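How to Run a Simulator Table at Your Open Day

When Prendarow opened its doors last June we had 143 visitors and one screen, and I learned most of what follows the hard way. If your group is planning a demonstration of its own, I hope it saves you an evening or two.

Start by loading the tabletop setup well before anyone arrives. Pick the view from just behind the robot's shoulders, so guests look out past the white torso toward the arms. Then leave it up while people find their seats -- they love having something to look at!
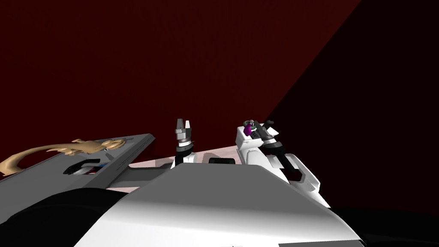
Both grippers up, with the purple piece at the one on the right.

Next, hand over the controls. Ju-won Pyo ran ours and gave each guest 8 minutes, which was plenty for most grown-ups and never enough for the children. Let them try one arm first. The torso hides a good part of the near side of the table, and newcomers will want to lean over and peek around it (I still do, on a screen, every time).

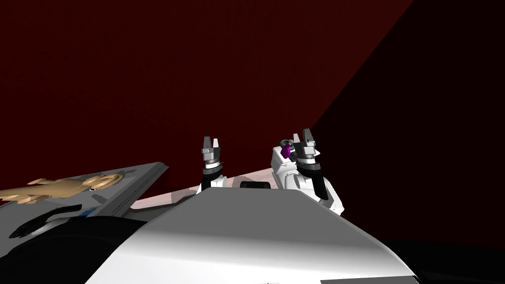

Once a guest is comfortable with one arm, bring in the second and suggest something small, like closing and opening the fingers. Ansel Zamora kept a printed card of the keys taped beside the monitor, in nice big type, and I'd copy that without a second thought. Reset between guests, and save your settings under a new name before you start fiddling with the lights.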